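Notebook, Briltar cell, July

Parveen and I went over the rules for handling clear bags before the next run.

1. Grip the bag on its body, below the twisted top. Fingers stay off the gather.

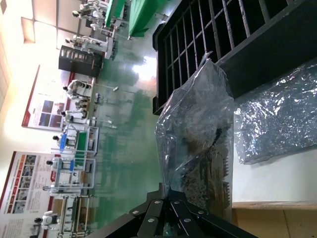

2. Keep spare film away from the pick area. Shiny folds confuse the depth reading.

3. Speed cap stays at 300 mm/s with a bag in the fingers. Two people sign any change.

Still open: grip force limit. Nazma wants it written into the Mondal sheet.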